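Dayana Chávez has managed parts inventory at Kamel, a refurbisher of office computers in Javwood, for 13 years. The warehouse holds 2,000 desktop towers in a normal month. Most of her time goes to paperwork.

"Intake is where the money is lost," she said. "A seller's list says 100 units with memory. If the list is wrong, you have 24 hours to dispute it under our terms. After that you own the problem."

Her system, Nenudon, assigns a lot number before a pallet is unwrapped. Grading follows, then pricing. Chávez prefers to price by lot — single-unit pricing, she said, ties up a clerk for little return.

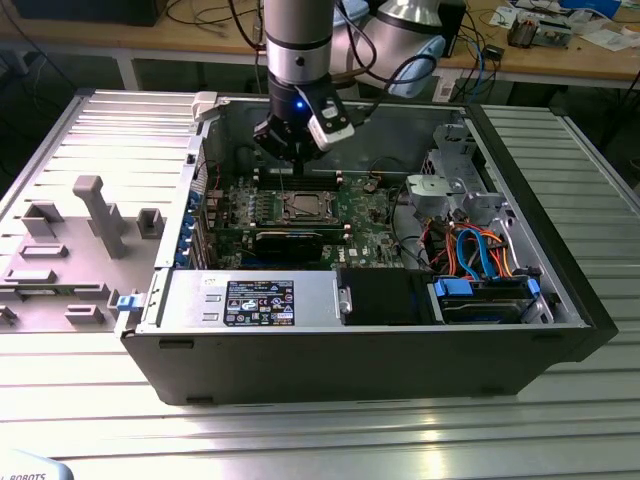
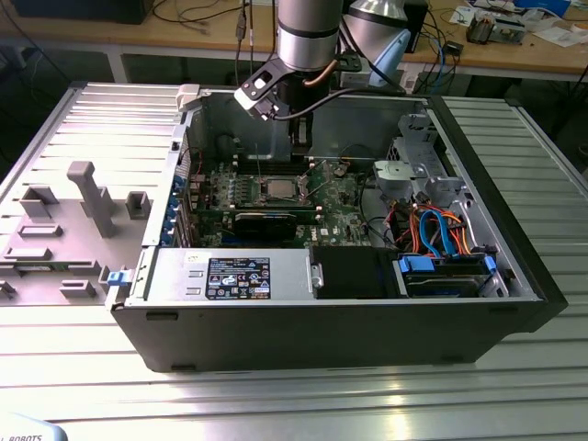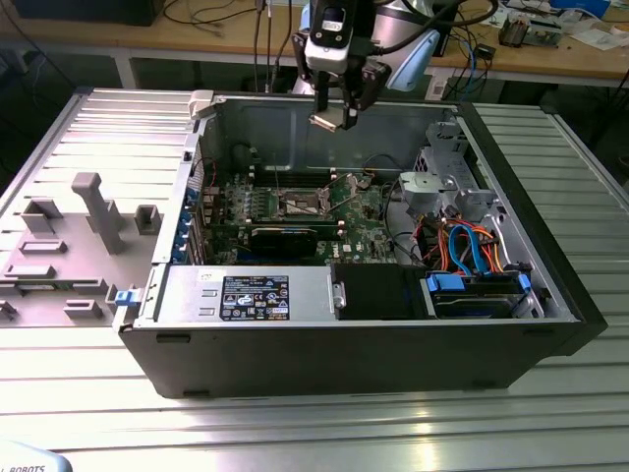
Desktop towers on their sides, motherboards exposed.

Memory is the exception. It is recorded by capacity and speed and sold separately, usually to Erneck, a broker that buys twice a month. Prices soften in December, when offices close their books and surplus stock reaches the market all at once.

Asked what she would change, Chávez named the freight contracts. "We pay by pallet position, and a half-height pallet costs the same as a full one. I have raised it at two renewals."

The next renewal is in spring. She has already drafted the request.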